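**Murkotell hostel, Drurley. Monthly walk-through, January**

Start 8:30, from the boiler room up. Mark each line with OK, REPAIR or SEE COMMENT. When a line is REPAIR, please write the room number also, otherwise the next person is searching the whole floor.

## 1. Ways out

- [x] Front door opens from inside without key. OK
- [x] Back door on the Dureck Street side opens fully. OK
- [ ] Stairs free of boxes, shoes and bicycles. SEE COMMENT
- [x] Exit signs lit on all floors. OK
- [ ] Emergency lamps stay on when the test button is pressed. REPAIR, room 19 corridor

*Comment:* On the second landing there were again two suitcases from guests who wait for the late bus. I have moved them to the luggage room and I put a small note on them. The rule for the landing is the same as before: also for five minutes it is not allowed.

*Comment:* The lamp near room 19 goes dark after a few seconds. The battery is the old type. I ordered the same battery as for the ground floor, please compare the plug before you open the new package.

## 2. Fire equipment

- [x] Extinguishers hang on their hooks, needle in the green. OK
- [x] Pin and seal in place. OK
- [ ] Label of the yearly service is readable. SEE COMMENT
- [x] Fire blanket in the guest kitchen. OK
- [ ] Smoke alarms tested, all rooms. REPAIR, room 6

*Comment:* The label on the kitchen extinguisher is washed out from cleaning spray. Mittal has the service dates in their list, so I asked for a new label. Until it comes, do not throw away the old one.

*Comment:* Alarm in room 6 makes a sound, but a very weak one. I changed the battery and it was not better. The room is closed for booking until there is a new alarm on the ceiling. Please do not give out the key, also not for storage of luggage.

## 3. Guest kitchen

- [x] Stove switches turn and stop correctly at zero. OK
- [x] Toaster tray cleaned. OK
- [ ] Hood filter cleaned. REPAIR
- [x] Fridge at 4 degrees or colder. OK, it was exactly 4
- [ ] No damaged cables. SEE COMMENT

*Comment:* The filter had a thick layer of fat. I soaked it one hour and it is still brown in the corners. I would prefer to buy a second filter and change them every month.

*Comment:* The cable of the water kettle was pressed behind the shelf. The outer part has a mark but no open place. I took it away from the kitchen anyway and put the spare kettle. The marked one is on my desk, it is not for use.

## 4. Hot water and showers

- [x] Boiler temperature read and written in the book. OK
- [x] Hot water at the tap does not go over 50 degrees. OK, women's shower and men's shower
- [x] Unused showers flushed. OK
- [ ] Floor mats lie flat. REPAIR, men's shower

*Comment:* One mat is curling up on the side of the door. I turned it around, but it will curl again. In December I wrote that the mats are good, so this became worse quite fast. Perhaps the new cleaner is too strong for the rubber.

*Comment:* For the person who measures: let the water run first, then hold the thermometer in the middle of the stream. Last time the number was too low, I think the measuring was too early.

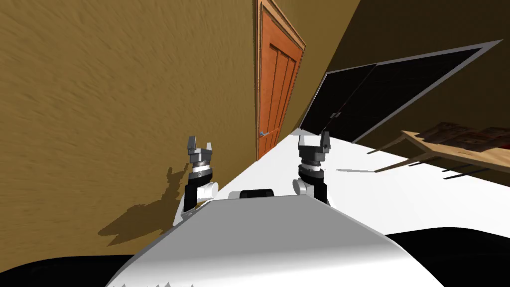

*Page last changed: January, 16:40*

## 5. Bunk beds

- [x] Ladders fixed, no movement. OK
- [x] Side rails tight on upper beds. OK
- [ ] Slats complete. REPAIR, room 4

*Comment:* In room 4 one slat of the lower bed by the window is broken in the middle. I took a slat from the store in the cellar. It is a little shorter than the others, so please replace it with the correct one when the delivery is here.

## 6. Outside

- [x] Sand box filled. OK
- [ ] Front steps without ice. SEE COMMENT
- [x] Handrail tight. OK
- [x] Lamp over the bicycle stand. OK

*Comment:* In the morning the lowest step had ice, where the gutter drips. Sand was spread at 8:45. The gutter is the real problem, and I have written this also in the list of last winter.

## Open points for the next walk-through

| Place | What | Status |
|---|---|---|
| Corridor, room 19 | Battery for emergency lamp | ordered |
| Room 6 | New smoke alarm | room closed |
| Kitchen | Second hood filter | waiting for approval |
| Men's shower | Mat | not ordered |
| Room 4 | Correct slat | ordered |
| Front steps | Gutter | no answer yet |

The paper copy is in the blue folder at the reception. If you correct something by hand there, please correct it here too.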